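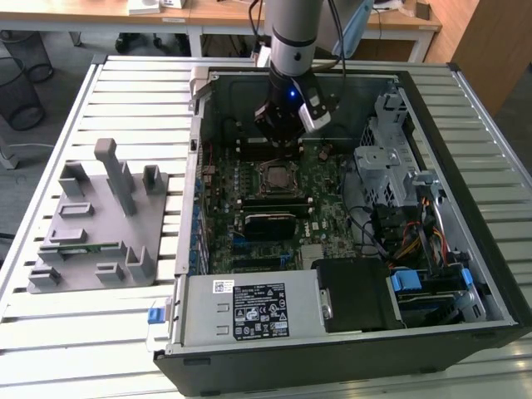
Chapter 3
Inside the case: memory, processor, and what to pull first

Before you start

Case on its side, panel off, bench clear. You did the panel in Chapter 2, so no going over it again. If yours is still stuck, go back to the bit about the release catch and come back when it's open.

By the end of this chapter you should be able to:
– find the socket, the memory slots, the expansion slots, the drive bay and the power supply without looking at the board map
– take out a memory module and put it back the same way round
– open the socket lever and close it again with nothing bent
– say which cable goes where before you unplug it, not after

Power cord out of the wall. Then hold the front button in for a few seconds. Do it every time, also on the machines that have been sitting on the shelf since July.

Finding your way round

Start from the power supply. Biggest metal box in there, label full of small print, easy. Everything else you find from that. The cables leave it and go to the board, the drives, sometimes the graphics card. Colors help: yellow is 12 volts, red is 5, orange is 3.3, black is ground. Learn these now, they come back in Chapter 5 and on the bench test.

Then the board. Look for the square metal bracket with a lever along one side – that's the socket, and the processor sits in it. Memory slots are long and narrow and usually close to the socket. Expansion slots line up with the openings at the back of the case, where the monitor and network plugs go in. If there's a graphics card, it's in one of those.

Drives last. Many office towers have a cage or a bay with colored plastic tabs. Blue tabs on a lot of the Dell machines. Color generally means "your fingers go here", so squeeze or lift the tab before you go looking for a screwdriver.

Worked job: the Fletlow strip-down

Piret Urbonaitė ran the refurbishing bench at Fletlow for years and the order used in this book is more or less hers. 76 towers came in from an insurance office, all to be checked, cleaned and sent out again. The first day went badly. Modules piled up on the table with no note of which tower they came out of, and two processors got put down on their contacts.

Her fix was dull and it worked. One place for every part, next to the case, on the left. Nothing goes on the bench itself. A part is in the machine, in your hand, or in its slot on the fixture. Thats the whole rule. 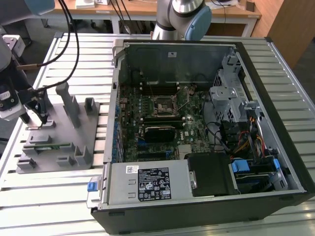
Order of work, then. Memory before processor. Push the clips at the ends of the slot outward, the module pops up a little, lift it by the edges. Straight into the fixture. Don't touch the gold contacts, don't stack modules, and write the slot number down if there is more than one.

Processor next. Heatsink off first if it's still on – cold, please, and with a small twist to break the paste. Press the lever down, a bit sideways, let it rise. Bracket up. Lift the processor straight out by two edges. Now look at the socket but keep fingers and sleeves out of it. On some boards the pins are in there, hair-thin, and a bent one mostly means a new board.

An empty socket gets its cover back on if you're leaving it. Lunch counts as leaving it.

Any air shroud comes off before all this and gets set down out of the way. Note which way it faced. It only goes in one way but people do try the other.

Putting it back

Same thing in reverse. Check the notch on the memory module against the ridge in the slot, press both ends until the clips close by themselves. If they don't close it isn't in. For the processor, match the small triangle on the corner to the one on the socket, lower it, let go. No pushing. The lever does the pushing.

Common trouble

Machine beeps and no picture: memory, nine times in ten. Reseat it.
Fans spin, nothing else: processor power plug left off. Its the small one near the socket, easy to miss.
Drive not found: caddy not pushed home, or the data cable is off at the board end.

Bench log

Copy these headings into your notebook before you go on: tower number, part out, slot, time out, time back in, initials. Dzintra Ozoliņš at Sestness adds a column for "looked wrong", and you can add it too. Dust in a slot, a scratched contact, a fat capacitor. Write it down when you see it, decide later.

You need the log for exercise 3.1, which starts with the memory and takes most people one class period. Section 3.1 is on the next page – read the part on static before you pick anything up.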